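3.2 Needle handling and closure technique

Operative notes were reviewed for all patients who had a sutured closure at the Sudville and Gerno sites. Of 1107 records screened, 31 were excluded for missing details on suture material or needle type. The remaining notes were coded by two readers using the scheme of Bronder, with minor changes to the categories for tissue depth. Disagreements were settled by a third reader (Ayodele Yusuf), who was not told which site the note came from.

Curved needles were recorded under a single heading regardless of radius, as older notes seldom gave the size. Closures that crossed a boundary between two tissue types were coded separately from those within one type (Figure 2).
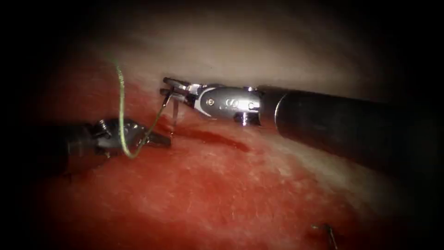

Figure 2. Fine curved needle held near the boundary between two kinds of tissue.

Suture spacing was taken from the written note where given and otherwise treated as missing. We did not estimate spacing from the length of the wound, although Gajewski used this method in a smaller series. Notes dictated more than 13 days after the operation were kept in the main analysis and left out of a sensitivity analysis, reported in Section 4.3.

Sites differed in how they recorded knot type. Gerno used a printed form with fixed choices, while Sudville relied on free text until September of the final study year. Knot type was therefore analysed within each site only, and no pooled estimate is given.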